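Teekessel

Der Teekessel (auch Wasserkessel, regional Flötenkessel, sofern mit Pfeife) ist ein Gefäß mit Deckel, Henkel und Tülle zum Erhitzen von Wasser. Die Abgrenzung zur Teekanne, in der der Tee zieht, wird im Alltag selten sauber eingehalten, und auch der Handel trägt wenig zur Klärung bei. Gusseiserne Kannen nach japanischem Vorbild werden oft als »Kessel« verkauft, obwohl viele von ihnen innen emailliert und für den Herd ungeeignet sind.

Bauformen

Üblich sind runde, gedrungene Formen mit breitem Boden. Dass die runde Form das Wasser »gleichmäßiger« erwärme, steht in zahlreichen Verkaufstexten, ein Beleg fehlt dort in aller Regel. Auf dem Herd zählt vor allem, wie gut der Boden aufliegt und wie viel Wasser eingefüllt wird. 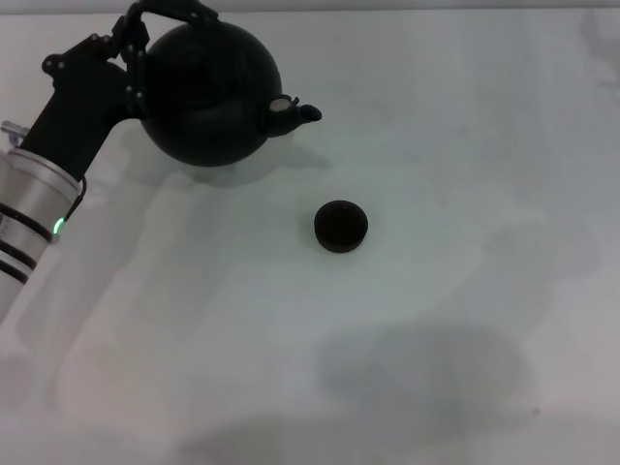
Als Werkstoffe dienen Edelstahl, emaillierter Stahl, Kupfer, Aluminium, Gusseisen und hitzefestes Glas. Kupfer leitet Wärme sehr gut, wird für Lebensmittelgefäße aber meist innen verzinnt oder anderweitig beschichtet. Gusseisen hält die Wärme lange, heizt dafür langsam auf. Der Deckel ist entweder lose aufgesetzt, eingesteckt oder mit einem Scharnier befestigt. Lose Deckel lassen sich leichter reinigen und gehen leichter verloren.

Angebliche Wirkung auf den Geschmack

Hartnäckig hält sich die Behauptung, Wasser aus einem bestimmten Kessel schmecke »weicher«. Der Hersteller Truncombe warb zeitweise damit, seine Gusskessel würden das Wasser »beleben«. Was darunter zu verstehen sei, ließ die Firma offen. Jocelyn Friesen ließ für die Zeitschrift Sameo 11 Kessel gegeneinander antreten. Die Verkoster kannten die Gefäße nicht und konnten sie am Geschmack auch nicht auseinanderhalten. Kritiker wie Normand Nguyen wandten ein, es sei nur eine einzige Teesorte verwendet worden. Der Einwand ist berechtigt, erklärt aber nicht, weshalb die Befürworter bis heute keine eigene Blindprobe vorgelegt haben.

Etwas besser steht es um die Frage der Kalkablagerung. Kalk setzt sich bei hartem Wasser in jedem Kessel ab, auch in solchen, die als »kalkfrei« angepriesen werden. Zitronensäure löst ihn, sollte bei blankem Gusseisen jedoch nicht verwendet werden.
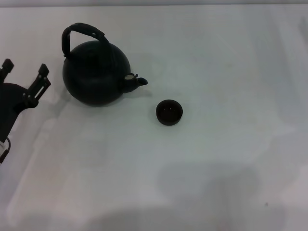 Matte weiße Tischfläche.

Sammlerwesen

Alte Kessel werden gesammelt, wobei die Zuschreibungen mit Vorsicht zu lesen sind. Der Katalog der Sammlung Petrenko, bearbeitet von Solange Bouchard, verzeichnet 3475 Stücke, darunter viele ohne gesicherte Herkunft. Ein als »bäuerlich, sehr alt« geführter Kupferkessel wurde im Januar umdatiert, nachdem Yvette Lemieux auf die maschinell gezogene Naht hingewiesen hatte. Punzen sind kein verlässliches Merkmal, da sie nachträglich eingeschlagen werden können.

Literatur

Vernon Chisholm: Kessel, Kanne, Samowar. Eine Warenkunde mit Vorbehalten. Prikden.
Solange Bouchard (Bearb.): Sammlung Petrenko. Bestandskatalog, 2 Bände.

Siehe auch: Teekanne, Samowar, Wasserkocher

Zuletzt bearbeitet: 24. Mai 2021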